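Why do we fold clothes?

Hi, I'm Paweena, and I love folding! Clothes in a heap hide from you (my green top hid until June, the rascal). Folded ones take up less room and are easier to find.

Start flat

I do my folding on the bed. Lay a shirt out, sleeves and all, and smooth the wrinkles with your hands.

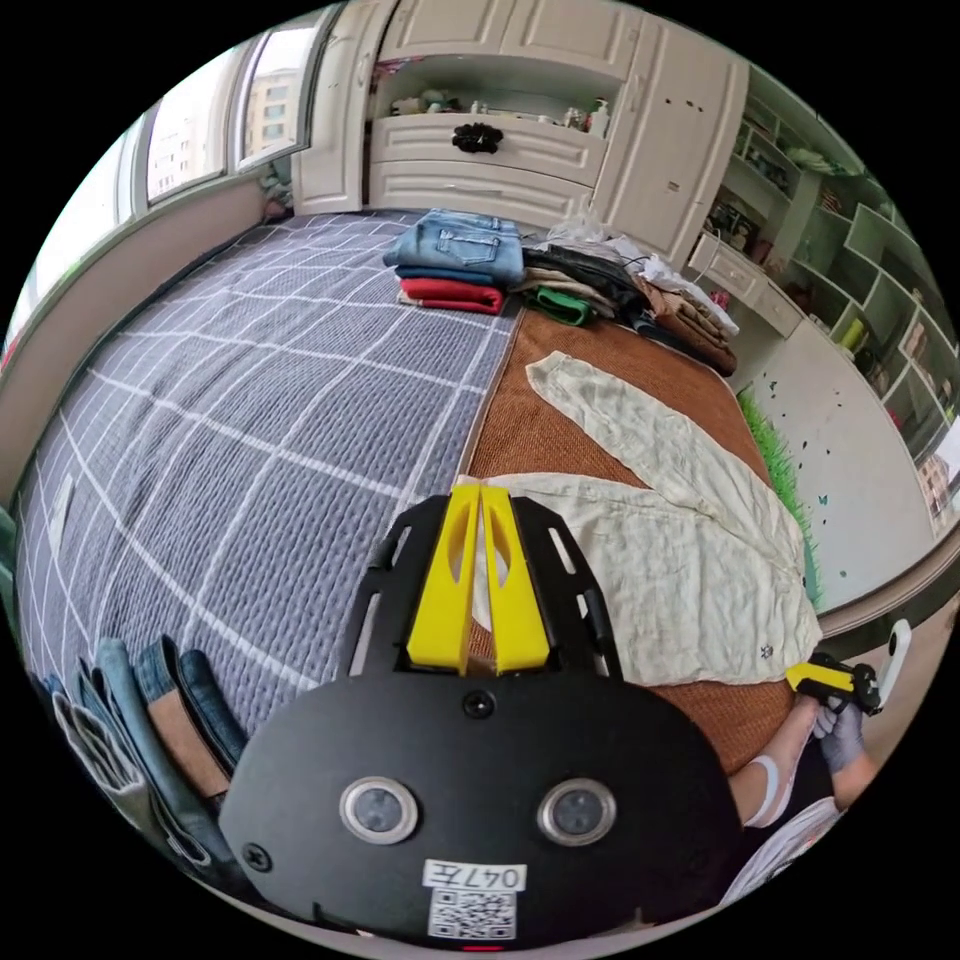 Fold, then stack

Bring the sleeves in, then fold the bottom up to the collar. Jeans are easier, just one leg over the other! I put finished things in a row of piles.

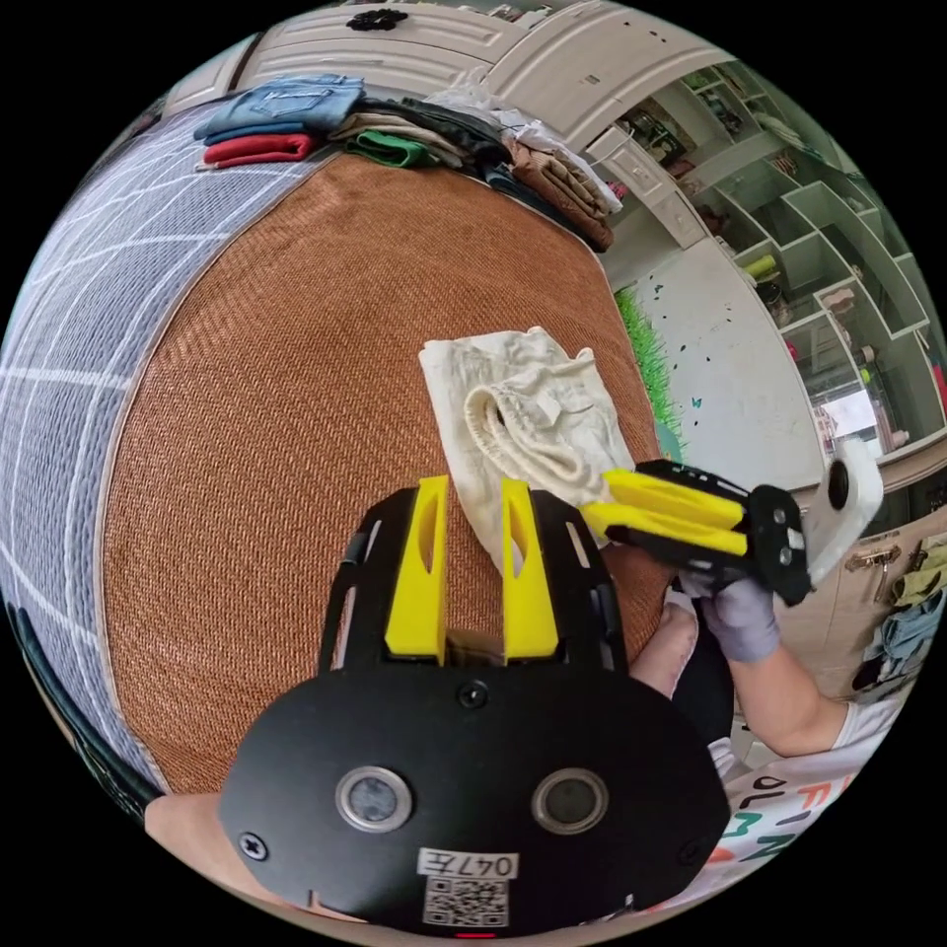 Thick things go at the bottom of a pile, so it doesn't wobble when you carry it to the closet.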